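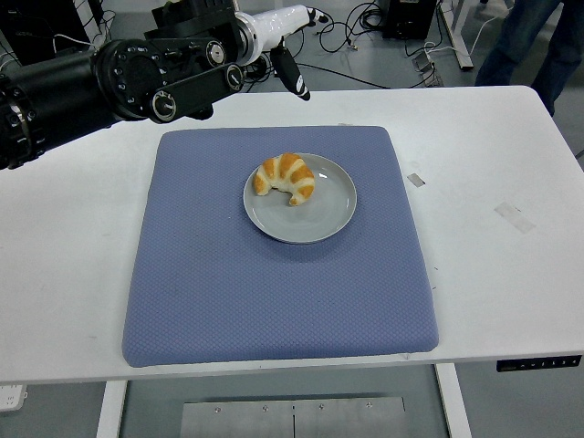
*A croissant on a light-gray plate.*

**Zamani Bakery to open second shop in December**

Zamani, the family bakery on Prorden Street, will open a second shop in the old Skuveo shoe store in December. The new location will serve breakfast and lunch and will open at 6:30 a.m. every day except Monday.

The shop covers 2000 square feet and has seats for 40 customers. Most of the space at the back is given over to ovens and a cold room for dough – the Prorden Street kitchen has been short of both for several years.

"We sell out of croissants by nine on most mornings," said Nazanin Kiani, who owns the bakery with her brother-in-law, Parviz Ranjbar. "People have been patient with us, and we want to have something left for them at ten."

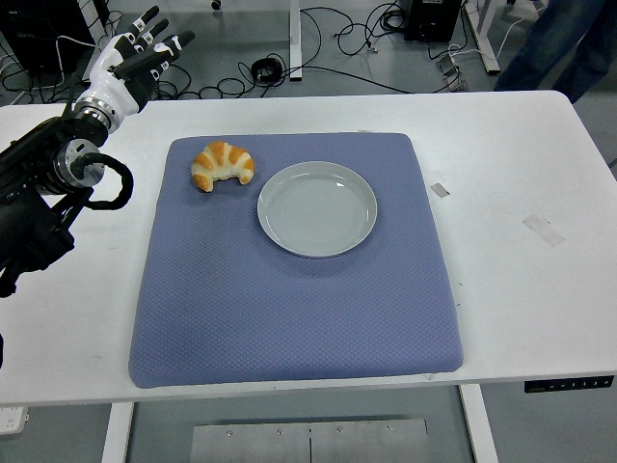 Head baker Elaheh Nazari will move to the new shop and run the morning shift. Ardalan Jafarzadeh takes over at Prorden Street, where hours and prices stay the same. The bakery is hiring for counter and kitchen jobs at both shops, and applications are open now.

The menu will include butter croissants, barbari bread, date rolls and two soups that change weekly. Wholesale orders for cafes and offices will also be handled from the new kitchen – current accounts do not need to do anything.

**Press contact:** Niloufar Shojaei, Zamani Bakery, extension 1367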